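4.2 Household returns and the reuse of delivery packaging

The second part of the study looked at what people did with outer packaging once a parcel had been opened. Returns data from the depot at Grollstead had shown that a large share of reusable boxes never came back, and those that did often came back too worn to be sent out again. The depot could not say where the loss occurred. We therefore asked 480 households to keep a short diary covering every delivery received over 30 days, and 393 of them sent back a diary complete enough to use.

Households were placed in one of two groups. The first received goods in the Hastari box, a folding box with a hook-and-loop closure and a printed return label under the lid. The second received the same goods in the Mika sleeve, a padded envelope that can be turned inside out and posted back. Both were free to return. The deposit was the same in each group and was refunded when the item was scanned at the depot.

The diaries asked four things: when the parcel was opened, where the packaging was put afterwards, whether it was used for something else, and when it left the house. We did not ask people why they had kept or thrown away an item, as the pilot had shown that answers to this question were mostly guesses written in later.

The sleeve was returned more quickly than the box. Most sleeves that were going to be returned had left the house within a week, and very few were posted after that. Boxes followed a slower pattern. They were often folded and put in a hallway or under the stairs, and then stayed there until the household had another reason to visit a collection point. A second box arriving in the same month tended to prompt the return of the first.

Reuse inside the home was more common than we had expected. Boxes were used for storing shoes, seed packets, chargers and children's drawings. One household used its box as a step for an elderly dog and recorded this under "other". Sleeves were seldom reused, though several were kept for posting second-hand clothes to buyers. We counted an item as lost to the scheme if it had not been scanned after 60 days, and on that measure household reuse made up a greater part of the losses than disposal did.

Storage space also mattered. Flats without a hallway cupboard returned both kinds of packaging sooner than houses did. Lau (the older of the two housing areas in the study) has narrow terraced houses with little room by the front door, and its pattern was closer to that of the flats. Distance to the collection point had a weaker effect, and it disappeared among households that owned a car.

Three limits should be noted. The diary itself may have reminded people to return items they would otherwise have forgotten. Households in shared accommodation were hard to recruit and are under-represented. The study also ran in May, when parcel numbers are steady, and it says nothing of the weeks before Christmas, when boxes pile up and collection points fill early in the day.

For the depot, the findings suggest that a larger deposit would do less than a shorter refund period. Households that kept a box for storage generally knew what it had cost them and thought it fair. Those that had simply put it to one side said in the margins of their diaries that they had meant to take it back.

Figure 6.
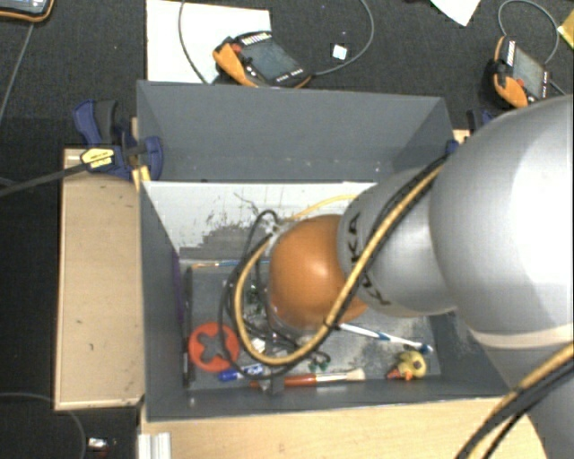 A reminder sent in the second week would be cheap to test, and the same 393 households could be asked to take part again.

Filed under: Packaging & Waste / Households / Open papers

Comments (3)

terrace_end
We still have two of these folding boxes in the loft. Didn't know there was a deposit on them until I read this.

M. in Lau
Fair point about the hallways. Ours is barely wide enough for the pram, so anything cardboard goes straight out again.

paperweight
Was the deposit amount given in an earlier section? I can't find it in 4.1 and it would help to know before comparing the two groups.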